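# Flestville Library Forum – Children's Room: toy sorting and lending policy

**a_golob**
Following the August review, members are asked to comment on the proposed change to the lending of loose building sets. Under the present rule, each set is checked out in a zippered bag and counted on return. Staff time spent on counting has become difficult to defend. The proposal is to lend blocks by weight, with a tolerance of 6 pieces per bag. A household exceeding the tolerance would receive a notice but no fine.

Arben Golob, Circulation

**nnartey**
I support the aim but must object to the method. A scale cannot tell a block from a coin or a crayon of similar weight. At the Rallo branch we sorted by color into open bins and found that families did much of the work themselves before leaving the building. The collection there is 3000 pieces, and it has remained in good order.

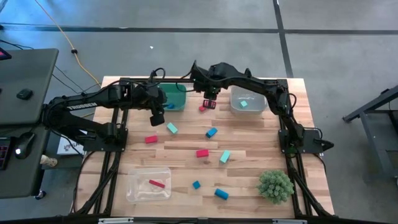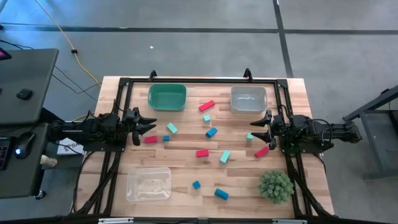
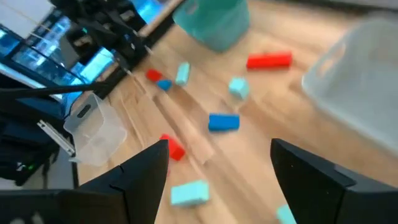

Color sorting also helps the youngest borrowers, who do not read our labels. I would ask that the weight rule be postponed until the bins have been tried at the main building.

Naa Nartey, Youth Services

**procházka_desk**
With respect to the previous post, Rallo has a separate play room and we do not. Bins left open at the main desk would block the return slot. Has the cost of lids been considered?

**nnartey**
It has. Lids for 4 bins come to less than one replacement set. They may be stacked at closing.

**lullovura**
Writing as a parent. The notices are the part I would reconsider. We received one last year for a missing wheel that was later found in the bag's lining – the matter was settled politely, but my son was reluctant to borrow again.

**a_golob**
The concern regarding notices is accepted, and the wording will be revised. I do not agree that the weight rule should wait. The scale has already been purchased, and a standard bag weighs 600 grams, so a difference is simple to detect. Foreign objects may be removed by hand when the bag is opened for cleaning.

**nnartey**
If every bag is to be opened for cleaning in any case, the saving in staff time is unclear to me. Please include an estimate in the next draft.

**a_golob**
An estimate will be included. Comments remain open until the draft is posted.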